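Print this article | E-mail this article

Two fingers or three? A small lab compares grippers before it buys them

June 2025

When the Hasteo workshop in Clomholm had to choose a new gripper for its kitchen robot, it had money for one and offers for two. The first was the Grenda, a plain gripper with two fingers that close in parallel. The second was the Mokgethi, which has three fingers, more joints and a much higher price. Both sellers promised that theirs could hold anything a person keeps on a kitchen counter.

The team decided to test this without touching a real glass. They built both grippers in a simulator, put each on the same arm, and let them try the same objects from the same starting places. Each gripper got 200 attempts. It is cheap work, and a bottle that falls in a computer leaves nothing to sweep.

I visited on the second day of the trials and I must admit that the first hour was dull. The arm goes down, the fingers close, the arm goes up, and a number is written in a table. Then the bottles began, and everybody moved their chairs closer to the screen.

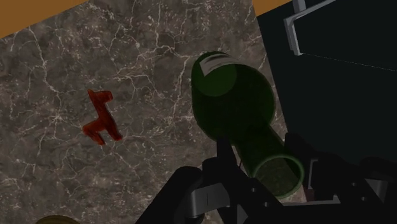
A bottle that lies on its side is a difficult thing for a robot. The body is wide and wants to roll, and the neck is narrow but far from the center of the weight. If the fingers take the neck, the heavy end hangs down and turns. If they take the body, they must open very wide, and then there is little space left for a mistake.

The Grenda took the neck almost every time, and it dropped the bottle in 71 of its attempts. The Mokgethi did better in lifting but was slow, and its third finger often pushed the bottle away before the other two arrived. The team changed the closing speed by 30 percent and this helped, though they did not agree on how much of the improvement would remain on a real counter.

Dark glass brought another problem – the simulated camera sometimes lost the outline of the bottle on a patterned stone surface. For this the grippers cannot be blamed. The lab now runs each test with two camera positions, one above the arm and one on the wrist, and the wrist view is so far the better one for small objects.

There is also the question of friction. In the simulator it is one value that you type in. On a real finger it depends on the rubber, the dust and how old the pad is. The team ran the bottle trials again with lower friction, and the distance between the two grippers became nearly nothing.

The order must be placed in September. When I left, the cheaper gripper was the favorite, with softer finger pads to be bought separately.

Print this article | E-mail this article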